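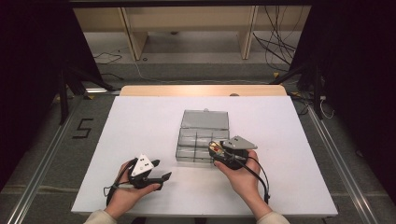
Sorting Small Parts Into a Compartment Box

A clear plastic box with a hinged lid and a grid of dividers is one of the cheapest ways to get small parts under control. Screws, picture hooks, fuses, buttons, beads, fishing swivels and sewing machine feet all fit. The tips on this page come from keeping a home workshop and a sewing corner in the same room, where the two kinds of clutter used to end up in one coffee can.

Before you buy

Measure the shelf or drawer first. Most boxes are a little longer than they look in the store, and the latches add to the depth. If the box will stand on its edge like a book, check the lid. On a good one the lid presses against the top of every divider when it is shut. Hold the closed box up to a window and look for a gap. If there is one, washers will travel from one section to the next the first time you tip it.

Fixed dividers are better for tiny things. Removable dividers are better for mixed sizes, but small pins and flat washers slide under them. You can run a thin line of clear silicone along the bottom of a removable divider once you are sure of the layout. Let it cure overnight with the lid open.

I have two boxes from Akpan and one from Fullitz. The Akpan boxes have stiffer hinges. The Fullitz has deeper compartments, so it got the wall anchors.

Setting up the table

Clear more space than you think you need. A white board laid on the table helps a lot. Dark screws and black snaps show up on it, and when you are done you can lift the board and tip the strays back into a cup. An old shelf panel or a large cutting board will do. If parts roll, put a damp dishcloth under one edge of the board so it tilts slightly toward you.

Open the lid all the way and let it lie back, away from you. If you work with the lid half up, your sleeve will catch it sooner or later. Keep the box near the middle so both hands can reach it, and put the unsorted pile on the side of your weaker hand.

Wash a new box before filling it. Warm water and a drop of dish soap are enough. Skip the dishwasher, clear plastic goes cloudy and the lid can warp. Dry it fully, corners included, or steel parts will rust.

Sorting

Do a rough sort first. Pour out a handful, never the whole can, and make piles by type: wood screws, machine screws, nails, hooks, everything else. Sort by size only after that. People who try to do type and size in one pass usually give up before the can is empty.

Take out anything bent, stripped or rusty as you go. Keep a jar lid beside you for these and throw them out the same day.

A magnet inside a plastic sandwich bag will pick up steel parts from a mixed pile. Turn the bag inside out over the compartment and pull the magnet away, and they drop in. It won't pick up brass or aluminum, and most stainless ignores it too, so this also separates those out for you.

Tweezers are worth having for beads and small springs. For flat washers, press down with a fingertip and slide them to the edge of the board, then catch them in your palm.

Filling the compartments

Leave the top quarter of each compartment empty. Overfilled boxes don't close right and the hinge takes the strain. Put what you use most in the front row. Heavy parts go near the hinge side if you store the box upright with the hinge down.

Leave at least one compartment free. Something will turn up next week that needs it.

Labels

Put labels on the outside of the bottom, facing in, if the contents are few enough to read through. Otherwise stick them on the lid, directly over each section. Masking tape and a pencil are fine for the first month. Once the layout settles, switch to printed ones. The Zovden label tape peels off plastic without leaving glue. Fasisau tape holds better in a cold garage but has to be scraped off.

Reader tip

Yaw Quansah wrote in to say he tapes a paper plan of the grid inside the cupboard door, so he can find the right box without taking down all 9 of them. He updates it every November when he cleans the shop.

Upkeep

Wipe the lid with a soft dry cloth. Don't use acetone or window cleaner with ammonia on clear plastic. If a hinge pin works loose, push it back in and cover the end with a dot of hot glue. If the hinge itself cracks, a strip of clear packing tape along the outside will get you through another year or so.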